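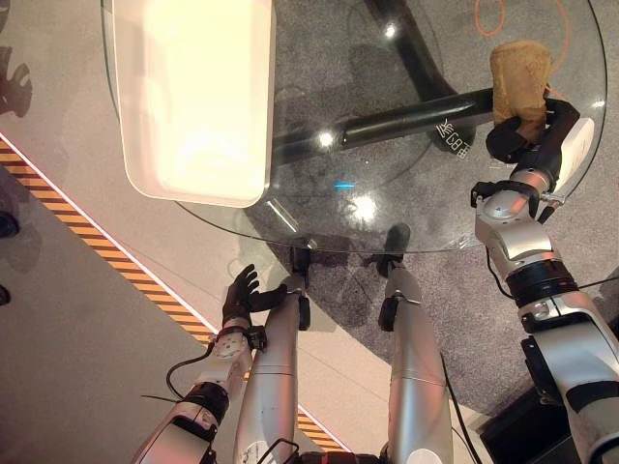 Round glass table, black tube base: keep it or swap the top?

glassandcrumbs
Finally got my round glass table set up and I love it! Clear top, thick curved black tube underneath, and a white tray parked on one side for keys and mail. You see the floor straight through it, so my tiny front room feels twice the size. Paid $75 for it, used. Only gripe is the glare. Every light in the place lands on that glass. Anyone living with one of these?

Detley_porch
Oh, the shiny black base is great. I had a glass top for 12 years and sold it last October. I miss the look, but I don't miss wiping it after every cup of coffee.

wustum75
Get a wood top cut and keep the base. Wustum does rounds up to 40 inches.

glassandcrumbs
No way, the glass is the whole point!

wustum75
Then you'll be wiping it forever. Just saying.

brork_fan
Disagree with wustum. A dry cloth after a damp one and you're done, takes a minute. For glare, try a shade on the ceiling light before you spend money. Mine is from Brorkness and the bright spots went soft right away — big difference at night.

Detley_porch
A bigger tray helps too. White with rounded corners looks so good on clear glass. Put felt dots under it or it'll scratch.

glassandcrumbs
Felt dots, yes! Going on tonight. Shade is next on the list.

wustum75
Fine, but measure that base anyway. You'll be back.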